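ロボットアームはなぜ「まだ」のときに動いたのか　古い合図が起こした衝突のしくみ

対象：小学校高学年から中学生

ロボットが何かにぶつかったと聞くと、部品がこわれた、あるいはモーターが暴走したと考える人が多いでしょう。このページで取り上げる衝突では、部品はどれも正常でした。モーターも命令どおりに回っていました。原因は、二台の機械のあいだでやりとりする合図の読み方にありました。

事故が起きたのは2023年9月12日、ウェブベルグ実験室です。けが人はいません。アームは接触を検出して自動で停止し、運んでいた容器の角が欠けました。調査を担当したのはアウレリア・ツヴァーレン技師とラクマル・エカナヤケ技師です。以下の説明は、二人がまとめた報告書の内容を、読みやすい順番に並べかえたものです。

１　二台の機械の役割

この作業では二台の機械が使われます。

一台目は「メノン」という分注機（ぶんちゅうき）です。分注とは、液体を決まった量ずつ分けて容器に入れることをいいます。メノンは門のような形をした機械で、上に横向きの梁（はり）があり、そこに「ヘッド」と呼ばれる部分がついています。ヘッドは下の台の上を移動して、液体を吸ったり出したりします。このように、梁にそって道具を動かす形の機械を、ガントリー型といいます。ガントリーは英語で、またがった形の枠組みを指す言葉です。

二台目は「パーネル」というロボットアームです。人の腕のようにいくつかの関節があり、先端には物をつかむグリッパーがついています。パーネルの仕事は、容器をメノンの台に置くことと、作業が終わった容器を取り出すことです。

注意が必要なのは、メノンの台の上の空間です。この空間にはヘッドも入りますし、パーネルの先端も入ります。二台が同じときに入ると、ぶつかるおそれがあります。二台以上の機械が使う空間を「共有領域」と呼びます。共有領域では、どちらが先に使うかをはっきり決めておかなければなりません。

一本しか線路がない区間を、二本の列車が使うときと同じ考え方です。片方の列車が区間を出たことを確かめてから、もう片方を入れます。

２　順番を決める合図

二台の機械は、それぞれ別のコンピューターで動いています。メノンのコンピューターはヘッドの位置を知っていますが、パーネルのコンピューターは知りません。そこで、合図を使って知らせます。

事故の前に使われていた手順は、次のようなものでした。

まず、パーネルが容器を台に置き、先端を共有領域の外へ引きます。
次に、パーネルがメノンに「始め」の合図を送ります。
メノンは「始め」を受け取ると、ヘッドを動かして作業をします。
作業が終わると、メノンはヘッドを待機位置にもどし、「完了」の印をつけます。
パーネルは「完了」の印を見つけると、容器を取りに行きます。

「完了」の印は、プログラムの中では「フラグ」と呼ばれます。フラグは旗という意味です。旗が上がっていれば完了、下がっていれば完了していない、という二つの状態だけを表します。

読んだだけでは、この手順におかしなところはないように見えます。実際、多くの日には問題なく動いていました。ところが、この手順には書かれていないことが一つあります。上がった旗を、いつ、だれが下ろすかです。

３　旗が残っている時間

メノンのプログラムでは、旗を下ろすのはメノン自身でした。次の「始め」を受け取ったときに、前の作業の旗を下ろします。

ただし、「始め」を受け取ってから旗が下りるまでには時間がかかります。合図の中身を読み、命令が正しい形かどうかを調べ、それから旗を下ろすからです。ツヴァーレン技師が測ったところ、この時間は最も長いときで20ミリ秒でした。

ミリ秒は、1秒を千個に分けたうちの一つ分です。20ミリ秒は、人の感覚ではほとんどわかりません。しかし、コンピューターにとっては短い時間ではありません。そのあいだに旗を何度も読むことができます。

では、パーネルが「始め」を送った直後に旗を読んだら、何が見えるでしょうか。

旗はまだ下りていません。見えるのは「完了」です。けれども、それは一つ前の容器の「完了」で、今置いたばかりの容器のものではありません。パーネルのプログラムには、この二つを見分ける方法がありませんでした。旗には「上がっている」か「下がっている」かの情報しかないためです。

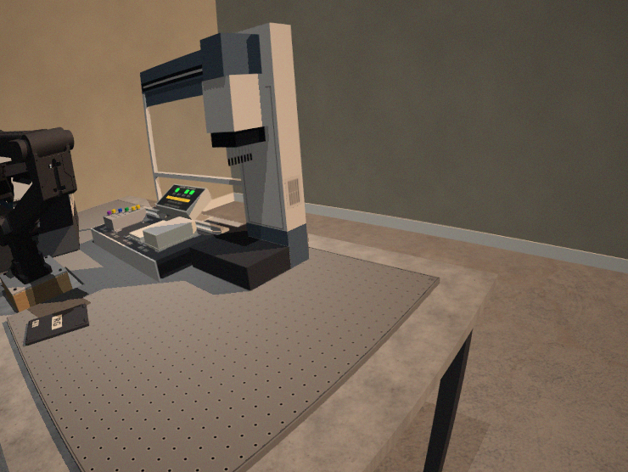

その結果、パーネルは作業が終わったと判断し、容器を取りに共有領域へ入ります。同じころ、メノンは「始め」の処理をすませ、ヘッドを動かし始めます。どちらの機械も、自分のプログラムに書かれたとおりに動いています。それでも二台は同じ空間に入ってしまいます。

このように、二つの処理のどちらが先になるかによって結果が変わってしまう状態を「競合状態（きょうごうじょうたい）」といいます。英語ではレースコンディションです。レースは競走のことで、「旗を下ろす処理」と「旗を読む処理」が競走していると考えるとわかりやすいでしょう。旗を下ろすほうが先なら安全で、旗を読むほうが先なら危険です。

４　なぜそれまで起きなかったのか

この手順は、事故の日に初めて使われたものではありません。それなのに、なぜ事故が起きていなかったのでしょうか。

調べてみると、以前のパーネルは「始め」を送ったあと、旗を読むまでに長い間がありました。だれかが安全のために待ち時間を入れたわけではなく、古い通信プログラムの動きが遅かったのです。パーネルが旗を読むころには、メノンはとっくに旗を下ろしていました。競走はいつも同じ側が勝っていたことになります。

7月に、通信プログラムが「ナルタンス」という新しいものに取りかえられました。ナルタンスは動作が速く、合図を送るとすぐに次の処理へ進みます。取りかえの作業そのものに誤りはありませんでした。しかし、遅さがなくなったために、かくれていた競合状態が表に出てきました。

ただし、新しくなってからも、毎回ぶつかるわけではありません。旗が下りるまでの時間も、旗を読むタイミングも、そのときのコンピューターの忙しさによって少しずつ変わります。同じ操作をくり返しても、起きたり起きなかったりします。こうした不具合は、見つけるのに手間がかかります。

もう一つ、見つけにくくする条件がありました。電源を入れたあとの最初の容器では、この不具合は起きません。前の作業がないので、旗が初めから下りているためです。毎朝の点検は、容器を一つだけ運ばせて確認するやり方でした。この点検を何日続けても、不具合には出会えません。

５　シミュレーションで見つからなかった理由

ウェブベルグ実験室では、実際の機械を動かす前に、コンピューターの中で動きを試しています。これをシミュレーションといいます。部屋、机、メノン、パーネルを立体の図形として作り、命令を与えて動かします。本物の機械がこわれる心配がないので、何度でも試すことができます。

ナルタンスに取りかえる前にも、シミュレーションは行われました。回数は3949回です。衝突は一度も起きませんでした。

回数が足りなかったのでしょうか。エカナヤケ技師の答えは「いいえ」です。報告書には次のように書かれています。

「シミュレーションの中のメノンは、合図を受け取った瞬間に旗を下ろすように作られていた。この作りでは、何回くり返しても衝突は起こらない。」

シミュレーションの中にも、机や機械の形は正しく入っていました。アームの長さも、ヘッドが動く範囲も、本物と同じです。入っていなかったのは、旗が下りるまでの遅れでした。形は画面で見て確かめられますが、遅れは画面には映りません。

シミュレーションは、作った人が入れた条件についてだけ答えを出します。入れなかった条件については、何も調べていないのと同じです。試した回数が多くても、この点は変わりません。

エカナヤケ技師は、シミュレーションのメノンに遅れを加えました。遅れの長さは、本物を測った記録をもとに、毎回変わるようにしました。そのうえで、容器を続けて運ばせる試験を991回行いました。結果は、97回の衝突でした。衝突の前の記録を調べると、どの場合にも、パーネルが古い「完了」を読んだあとが残っていました。

不具合をもう一度起こして確かめることを「再現」といいます。再現できるようになると、直したあとに同じ試験をして、直ったかどうかを調べることができます。

６　アームはどうやって止まったか

パーネルの関節には、かかった力を測るしくみがあります。動きの計算から予想される力と、実際の力とを比べ、差が決められた値をこえると、モーターを止めてブレーキをかけます。これを「保護停止（ほごていし）」といいます。

事故のときも保護停止が働きました。ただし、このしくみは、ぶつかったあとで働くものです。衝突を小さくすることはできても、なくすことはできません。

保護停止のほかに、非常停止ボタンもあります。こちらは人が押して止めます。今回は、当番の技師がボタンを押す前に保護停止が働きました。どちらが働いた場合でも、機械がひとりでに動きだすことはありません。人が原因を確認し、決められた操作をして、はじめて再び動けるようになります。

止まっているロボットにも、すぐに手を出してはいけません。停止の種類によってはモーターに電気が残っています。また、つかんでいる物が落ちることもあります。機械に近づくのは、訓練を受けた人が電源の状態を確かめたあとです。

７　どのように直したか

最初に出た案は、「始め」を送ったあと、パーネルを少し待たせるというものでした。20ミリ秒より長く待てば、旗は下りているはずです。

この案は採用されませんでした。待ち時間で順番を守るやり方は、遅れの長さが変わるとこわれます。将来、メノンのプログラムが新しくなって、旗を下ろすまでの時間がのびるかもしれません。それでは、以前に遅い通信プログラムが偶然かくしていたものを、もう一度かくすだけになります。

実際に行われた変更は、次の三つです。

（１）作業に番号をつける
パーネルは「始め」といっしょに作業番号を送ります。メノンは「完了」といっしょに、終わった作業の番号を返します。パーネルは、返ってきた番号が自分の送った番号と同じときだけ、共有領域に入ります。古い「完了」が残っていても、番号がちがうので見分けられます。

（２）「受け取った」という返事を加える
メノンは「始め」を受け取って旗を下ろしたあと、「受け取った」という返事を送ります。パーネルは、この返事が来るまで旗を読みません。決められた時間を過ぎても返事がない場合は、進まずに停止し、画面に警告を出します。わからないときは止まる、という決まりです。

（３）ヘッドの位置をスイッチで確かめる
ヘッドの待機位置にスイッチを取りつけました。ヘッドが待機位置にあるときだけスイッチが入り、パーネルは共有領域に入ることを許されます。反対に、パーネルが共有領域にいるあいだは、メノンのヘッドが動けないようにしました。このように、条件がそろわないと動けないようにするしくみを「インターロック」といいます。

（１）と（２）はプログラムの変更で、（３）は電気の配線による変更です。プログラムにまた誤りがあっても、配線のほうで止めることができます。反対に、スイッチが故障した場合でも、番号の確認は残ります。種類のちがう守りを重ねるのは、一つの原因で全部がだめになるのを防ぐためです。

変更のあと、遅れを入れたシミュレーションで同じ991回の試験を行い、衝突がないことを確かめました。続いて、本物の機械で速度を落とし、空の容器を使って確認しました。毎朝の点検も、容器を続けて二つ運ばせるやり方に変わりました。

８　紙と人でためす競合状態

この不具合は、機械がなくても試すことができます。二人で組になり、表に「完了」、裏に「作業中」と書いたカードを一枚用意してください。

一人がメノン役、もう一人がパーネル役です。カードは「完了」を上にして机に置きます。パーネル役は「始め」と言い、すぐにカードを読みます。メノン役は「始め」を聞いたら、心の中で自分の名前を一回となえてから、カードを裏返します。

パーネル役が読んだのは、どちらの文字でしたか。次に、パーネル役がゆっくり息を一つはいてからカードを読むようにして、結果を比べてください。

最後に、カードに作業番号を書く欄を作ります。パーネル役は「始め、二番」のように番号を言い、メノン役は終わった作業の番号を欄に書きます。今度は、どれだけ急いでカードを読んでも、古い「完了」にだまされません。

用語のまとめ

共有領域：二台以上の機械が入ることのある空間。
フラグ：二つの状態のどちらかを表す印。
競合状態：処理の順番によって結果が変わってしまう状態。
再現：一度起きた不具合を、もう一度起こして確かめること。
保護停止：予想とちがう力などを検出して、機械が自動で止まること。
インターロック：決められた条件がそろわないと動けないようにするしくみ。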